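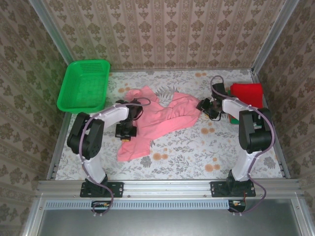 October 13, 2022
Garment folding, Tralevley sheet, page 12

Pink top, short sleeves by the look of it. Start state: crumpled, lying diagonally across the floral surface. Green basket far left, folded red over green far right. Keep both in those corners for the rest of the set.

Order to use: flatten body, square the hem, sleeves in, fold in half lengthwise, then in thirds. Finished width to be 155 mm, measured at the fold.

Floral print makes the garment outline harder to judge by eye. Try a plain grey cover in December, colour code per Gosstead list. Check the 30 cm rule is back in the drawer.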